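Home | News | Minutes | Allotments | Contact

July. Notes by Jihad Qaisi

Residents' meeting, Liltine hall, started 7.15pm. 9 present, apologies from the Brunner Close lot.

Last minutes agreed. Matter arising: bus shelter still leaking, council chased twice.

Bins. Collection now every 2 weeks, several complaints re smell. Ask Skuvard if they'd do a extra food waste round in summer. JQ to write.

Passage. Long chat about lighting, no decision. Get 3 quotes.

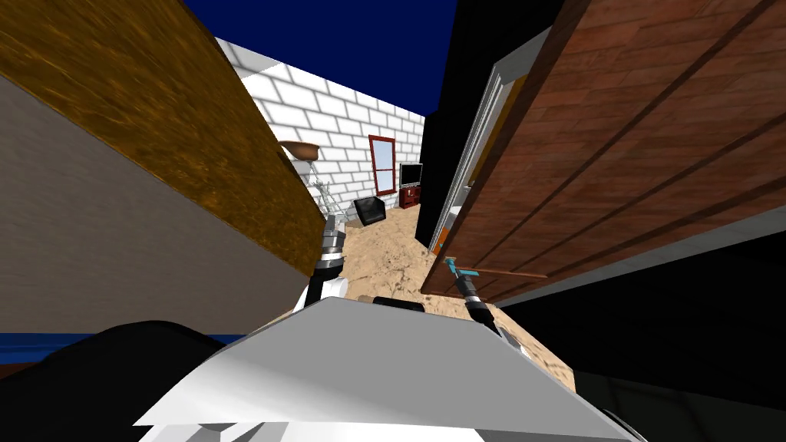 White brick wall and red-framed window, far end of passage.

Summer fair. Stalls nearly full, over 15 booked. Wisetti lending the tea urn again. Raffle prizes needed pls, no more bath salts.
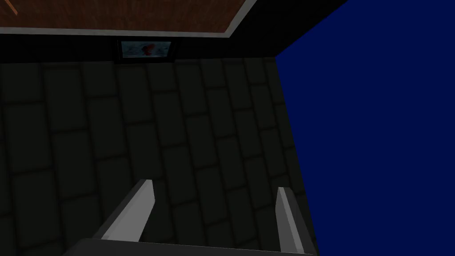
Cake stall to be nearer the gate this year, queue was a pain last time. Price of a slice left as is.

AOB: dog mess by the swings, new sign agreed. Hedge at the corner needs cuting back before the fair.

Closed 8.40. Next one September, same place.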